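FOR IMMEDIATE RELEASE

28 August 2024

Jirura opens Lokness store, hands out 1,000 paint sample pots to get the town fixing up old furniture

LOKNESS - Jirura, the secondhand furniture and home goods chain, opens its new Lokness store this week. Doors at 9 a.m. on opening day, parking at the back, enter off Narnier Road. Free paint sample pots for the first 1,000 shoppers through the door, one per household, while they last.

The store takes over the old Awad carpet warehouse, empty for four years. New roof, new lighting, new loading dock. The Awad sign on the Narnier Road side stays up, people in town asked for it and we said yes.

What's inside:

Main floor - beds, tables, chairs, cabinets, dressers. Everything cleaned and checked before it goes out for sale. Price tags now show what work was done on each piece, so no guessing.

Back room - the Fix-It Bench. Open to anyone during store hours, no purchase needed. Sandpaper, screwdrivers, clamps, wood glue, a wall of odd knobs and hinges sold by the piece. Staff on hand most afternoons. Bring a drawer that sticks, bring a chair leg, bring the whole chair if it fits in your car.

Upstairs - lamps, mirrors, dishes, curtains. Elevator is working as of this morning.

Jirura is also starting its Paint-Over classes at the Lokness store, the first time the classes have run outside the Narnier location. Each class is two hours and covers one small piece of furniture from start to finish: washing it down, sanding, filling old holes, priming, first coat. Second coat you do at home. Cost is $18 and includes primer and paint. You bring the furniture, or pick one from the class rack and pay the tag price on top.

The Narnier classes filled 771 seats last year. Small cabinets and nightstands were the most popular projects by far, followed by kitchen chairs. Gray was the most requested color for the third year runing. Off-white came in second. We will have plenty of both.

A few tips from the Narnier class handout, free to reprint:

Take the knobs off before you paint. Put the screws in a cup.

Wash first, sand second. Sanding over grease just pushes it around.

Pull drawers all the way out and check the runners. Paint the fronts, leave the runners bare. A painted runner will stick by winter.

Thin coats. Two thin ones beat one thick one every time.

Wait overnight before you put anything on top. A full week is better for anything heavy.

Old brass knobs usually clean up fine with dish soap and a soft cloth. Try that before buying new.

Donations: the Lokness store takes furniture donations at the loading dock every morning until noon. No mattresses, no cribs, no car seats. Upholstered items need to be free of rips and stains. Pieces with missing knobs or shelves are OK, we have spares. Pickup is free inside town limits for three items or more, call the store to get on the list. Wait is running close to two weeks right now so please call early.

Jobs: the store is still hiring for the loading dock and the evening register. Part time and full time. Apply at the front desk, no appointment. Training is paid.

About the building: the warehouse went up as a feed store and was later bought by Awad, which sold carpet and flooring there for decades. Jirura signed the lease last spring. The wood floor on the main level is original and has been sanded and sealed. The front windows were bricked over at some point and are now open agian, so the main floor gets daylight all afternoon. There is a ramp at the front entrance and a second one at the dock.

Opening week specials:

Small cabinets and nightstands, 20 percent off tag price.
Knobs and pulls, fill a paper bag for $5.
Class sign-ups made in the store, $3 off.
Coffee at the front desk, free until it's gone.

Specials are for the Lokness store only and can't be used at Narnier or online. Not good with other coupons.

Regular hours start after opening week: 10 a.m. to 7 p.m., shorter hours on holidays. Fix-It Bench closes half an hour before the store does. Class times are posted at the front desk and on the Jirura website. Classes are capped at 12 people and we do not hold spots by phone, sorry.

About Jirura: Jirura buys, repairs and resells used furniture and home goods. It began as a single store in Narnier. Lokness is its second location.

Press contact: Jirura press desk, Lokness store, front desk during business hours. Store tours for local media can be set up with one day's notice. Photo below free to use with this release.

###

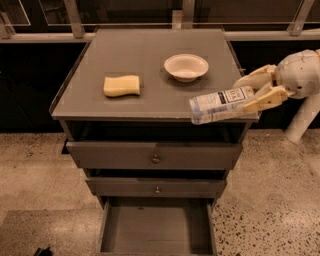 Gray cabinet with three drawers, open shelf and small round knobs. Photo: Jirura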